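4. Operating Rules for Hand-Held Gripper Collection

4.1 Scope

The rules in this section apply to demonstrations recorded with a hand-held gripper at a tabletop station. They were drafted at the Esetti laboratory and revised after a period of shared use with the Dondport site, where the same tasks were recorded by different operators. Rules for teleoperated arms are treated in Section 5. The Zillbridge procedure, from which several clauses were taken, was written for fixed industrial cells and says little about tools carried by a person; where it was silent, we relied on the practice notes kept by Oral and Yurt.

We use "shall" for a requirement and "should" for a recommendation. An episode that breaks a requirement is removed from the training set. An episode that breaks a recommendation is kept and flagged.

4.2 Preparing the Station

The tabletop shall be cleared of everything that does not belong to the task sheet. Marks and scuffs on the surface are acceptable and should not be painted over during a collection period, as a change in the surface halfway through is harder to correct than the marks themselves. Lighting should be diffuse. Direct sun on the work surface is a reason to stop.

Before the first episode of a session, the operator shall open and close the fingers 10 times and check that both move freely and meet evenly. Finger plates shall be inspected for cracks near the mounting holes. A damaged plate is replaced together with its partner, and the replacement is entered in the station log. Operators at Dondport at first replaced plates singly, and the small difference in wear between the two showed up later as a steady sideways pull in the closing motion.

4.3 Starting Pose and Approach

Each episode shall begin with the fingers fully open and clear of every object. The operator shall hold this pose for 2 seconds before moving. The pause gives the tracking software a stable reference, and it also gives the reviewer a clear view of the layout against which the task sheet can be checked.

Objects should be placed by a second person who does not hold the gripper. When one person does both jobs, placement tends to drift toward positions that are comfortable to reach, and the resulting data cover the table poorly. Soft items need particular care. A plush toy may be laid on its side, face down, or upright, and the task sheet shall state which of these is allowed. Containers and stands may extend past the edge of the camera view at the start, provided that the target object is fully visible (Figure 3).

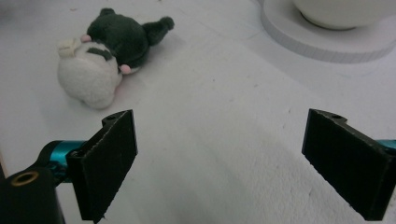
Figure 3. Open fingers, with a plush toy on the tabletop at upper left and a bowl on a round platform at upper right.

The approach itself should be made at an even speed — slow enough that the object stays sharp in the recording, but without stops. Operators shall not nudge an object into a better position before grasping it unless the task sheet names pushing as a permitted step. If a grasp fails, the operator may try again once within the same episode. After a second failure the episode is ended and labeled as failed. Failed episodes are stored separately and shall not be deleted.

4.4 Review and Acceptance

Every episode is reviewed by someone other than the operator who recorded it. The reviewer checks the opening pose, the object layout, the continuity of tracking, and the final state against the task sheet. Of the 759 episodes reviewed under the draft rules, almost 5 percent were rejected, most of them for a starting pose that was held too briefly. The Tokgöz review form was shortened as a result, and the pause now appears as its first entry.

Disagreements between operator and reviewer are settled by the station lead, whose decision is recorded with a short written reason. The lead may restore a rejected episode but may not edit it. Trimming, relabeling, and changes to playback speed are carried out only on copies, and the original file remains in the archive under its first name.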